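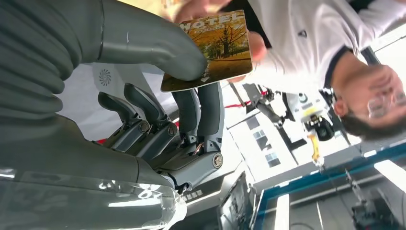 Equipment Planning: Progress Report for July

To: Winis Fund, equipment program
From: Elie Khoury, Stolent handling project, Witton site

1. Status

The grant covers a two-stage purchase: one five-finger hand and arm for evaluation, then a decision on a second set. The first stage is under way. The evaluation hand is on site and card handover is the task we are working on now. A person holds out a hotel key card and the hand has to take it without bending it or dropping it. Thin flat items were named in the proposal as the hardest group, so we put them at the front of the schedule.

The test plan calls for 100 handovers per item and 12 items in all. Key cards are the first item on the list. We will send the full results table with the next report and do not want to quote partial numbers before then.

2. Spending

We have used 84 percent of the stage one budget. The balance is held for spare finger pads, two replacement cables and freight on the return of the loan controller to Wallin. Nothing has been moved between budget lines.

Two items cost more than planned. Freight on the hand was billed by volume and not by weight, and the wrist adapter had to be ordered separately. We covered both from the contingency line, as agreed with your office by phone.

3. Floor space and power

The proposal left this section open. Power on the test floor comes from outlet boxes set into the carpet, and cables run across the carpet from there. Yellow tape marks a line on the floor. That is acceptable for evaluation but we do not want to plan a second arm on the same basis. 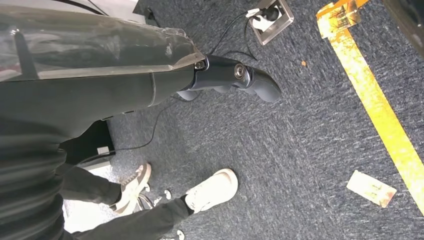 Test floor at Witton, with floor outlet, cable runs and tape line.

For stage two we are asking for low-profile cable covers, new floor tape and one added circuit. Wallin has quoted 300 dollars for the covers and tape together. The circuit is a building cost and will be quoted separately — we expect to have that figure before the next report.

4. Purchase decision

We see three options for the second set: buy the same model, lease it for 12 months, or wait and put the money into spares and a service contract for the first one. Leasing costs more over time but includes finger repairs, and finger wear is the cost we know least about. I am leaning toward the lease. I will confirm once the key card and paper items are finished.

5. Needed from Winis

Approval to spend the 300 dollars on covers and tape ahead of stage two.
A yes or no on whether lease payments are allowed under the equipment line.
The deadline for the stage two request, in writing.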